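We use cookies to remember your preferences and to see how many people drop by. Accept | Manage settings

A Monday among the robots at Verkier

31 shares · 4 comments

I have been promising to write this up ever since we got home, and what with the boiler and then my sister's visit it has slipped and slipped, so forgive me if a few of the details have gone soft. Regular readers will know that I can't resist an open day. Waterworks, signal boxes, a place that made nothing but brushes – I have been round them all with a flask in my bag. So when a leaflet came through the door saying that Verkier was opening its robot workshop on the Zorasholm estate to anybody who cared to book, I had my name down before the kettle boiled.

The bus lets you off at the wrong end of the estate and it is a fair old walk past the tile warehouse. By the time I'd signed in and been handed my sticker (visitor 262, which I have kept, it's on the fridge) I was more than ready for the tea and shortbread they had laid on. Then we were taken through in small groups.

I'd been expecting car doors and showers of sparks. Instead the project they were showing, which they call Plillanora, is all about kitchens, and teaching an arm to pick up the sort of things you and I pick up all day without a thought. A colander, for instance! I have one in much the same green. They let us see the view from the little camera down by the gripper, and I must say it gave me a new respect for my own hands. Everything is so close. You get the two black fingers, a great many holes, the curve of the rim, and from that the machine has to work out where to take hold.
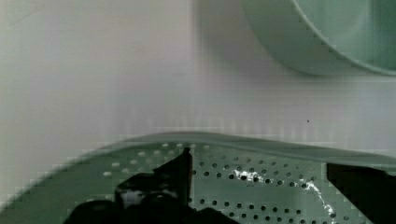

Round the table

We were allowed to stand nearer than I'd thought, behind a strip of tape on the floor, and the young woman looking after us was very patient with a group who all wanted to ask the same thing at once. She told us the arm learns from being shown, over and over, by a person guiding it through the job. They had 1327 of these goes saved up before our visit, and 400 of those were only for the colander. I thought of teaching my nephew to lay a table and decided that sounded fair.

What charmed me most was the shopping, as I called it. There was a banana in a bowl, ketchup on a plate, half an orange, and a toy strawberry that I took a great fancy to. It was like being back in the home corner at infant school, only with a big white arm leaning over it all.
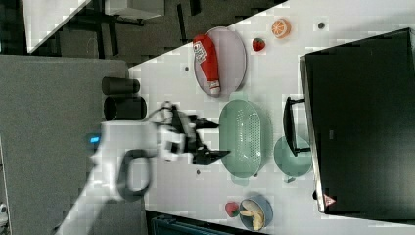 The arm over the table at Verkier, with its fingers open beside the colander.

A gentleman next to me wanted to know why they didn't use real crockery, and was told that they get through enough plates in the staff kitchen as it is. There was a good deal of laughing. I did notice how slowly it all went, though. I could have drained a pan of potatoes and mashed them in the time it took to do one turn, and I said so, and they took it very well. Apparently slow is what they want for now, and speed comes later on.

My friend from choir preferred the 2 o'clock talk by the people from Langlois, who do the software side. I'm afraid I drifted off a little there, as the room was warm and the chairs were surprisingly comfortable, but I woke up properly for the last turn at the table. We were on the other side by then, with much the same lot of things laid out, and a screen showed us the whole business from overhead. I found that much easier to follow, rather like looking down on a board game.

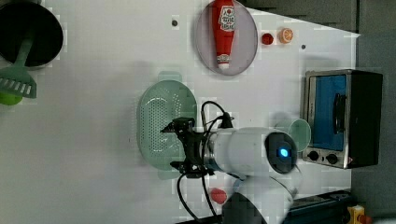 Can you go along if you don't know the first thing about robots?
Most of my group didn't, and the staff seemed to like it that way. You only need to book a place and wear flat shoes.

I came home on the ten past four, got my own colander out of the cupboard and stood there picking it up and putting it down like a fool. They are hoping to do another one in January, and I shall be going if the bus is running.

4 comments

Pegsandpins
Lovely read. I'd have nodded off in the talk as well. Was there anywhere to park?

Reply from the author
Plenty by the tile warehouse, but do mind the potholes!

oldsignalman
My grandson would be in his element. Do they take children?

Reply from the author
There were several in the group before ours, so I should think so. Best to ask when you book.

Get new posts by email. Enter your address to join the newsletter. Unsubscribe at any time.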